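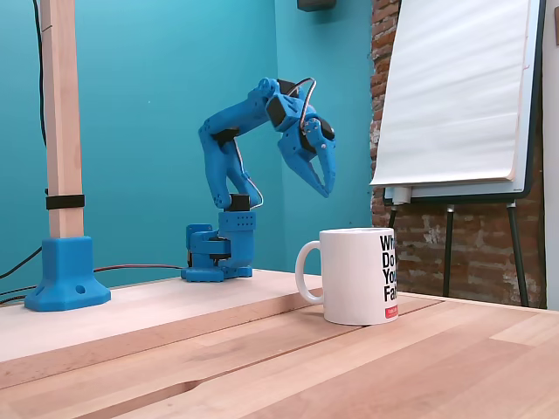
The white mug, on the table by the teal wall.

I have used the same mug for coffee for eight years. It is plain white, glazed, with a C-shaped handle and black lettering on one side. I drink with my right hand, which puts the lettering on the far side from me, so other people read it more often than I do.

In August I decided to fix two things in the kitchen: the stains in the mug and the finish on the table. Both had been on the list for a long time.

The mug first. Coffee leaves a brown film that dish soap does not remove. I had been going at it with the rough side of a sponge, and under a lamp I could see fine gray lines near the bottom of the inside. Those are metal marks from the spoon, left on top of the glaze. They need a different treatment from the coffee film.

For the film, I used a spoonful of baking soda and enough water to make a paste. Spread it around the inside with a wet cloth, leave it for ten minutes, rub, rinse. One pass took off most of it. A second pass got the ring under the rim. For the spoon marks I used Hotent, a mild powder cleanser that Selldale sells in a cardboard can. It took more rubbing than I expected and the marks faded to the point where I have to look for them. I kept it away from the lettering. Printing that sits on top of the glaze will wear under an abrasive, and I don't know how mine was applied. The dishwasher is a slow version of the same problem, so the mug gets washed by hand.

The table is light wood. The old finish had worn through in the two places where cups get set down, and water was soaking in instead of beading. I sanded the top by hand with 120 grit and then 180, always along the grain, and vacuumed between grits. I stopped at 180 on the advice of Solveig Westerberg, who refinished the counters at the Akesgate library and has opinions on this. Her point was that a very smooth surface takes less oil.

The oil is Mösli, the clear one. Thin coat, wait fifteen minutes, wipe off everything that will come off, leave it for 24 hours. Then a second coat, same procedure. The rags go outside, flat, until they are dry and stiff. Oily rags in a pile can heat up and catch fire, and this is printed on the can in small type where few people will see it.

I did not tape the wall. The edge of the table sits far enough from it that there was no need, and the teal paint is washable anyway.

Water now beads on both of the worn spots. A hot mug left a faint pale ring during the first week, before the oil had fully cured. It went away after I wiped on a little more oil. I have a cork coaster and I use it about half the time.

Still on the list: the underside of the table, which I did not oil. Solveig says both faces should get the same treatment or the top can cup. I will turn it over when I have somebody to take the other end.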